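Reading the service charge statement before you make an offer

Notes from a flat purchase, February. The flat was in a 39-unit building managed by Brerton.
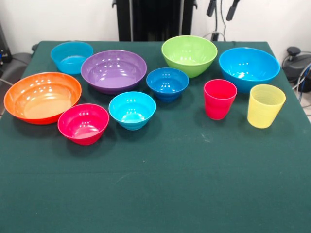 What to ask for

Request the last three annual statements from the seller's agent, plus the current budget. Our agent, Birsen Avcı at Grosetti, had them in my inbox the same evening. The listing quoted a yearly charge of 2,609. The statement gave the same figure but split it into two lines – operating costs, and a reserve contribution of 800.

The split matters. Operating costs are spent within the year. The reserve pays for large items such as the roof and the elevator, and it stays with the building when a unit is sold. You do not get the seller's share as cash, and you do not owe them for it unless the contract says so. Ours did, in clause 16. Birsen had it struck out.

Arrears

Ask for total unpaid charges across the building. A single late payer is normal. If several units are more than a year behind, the shortfall ends up in next year's budget.

Planned work

Read the meeting minutes for anything approved but not yet billed. In our case that was repainting the stairwell. The seller agreed in writing to pay for it. Get the wording checked before you sign, including the date on which liability passes to you.

I will cover the survey separately.

Recent posts
Comparing fixed rates at Dotby and Pascu
Measuring floor area from a plan
Parking spaces and separate title

Last updated: February

Contact | Copyright, all rights reserved | Back to top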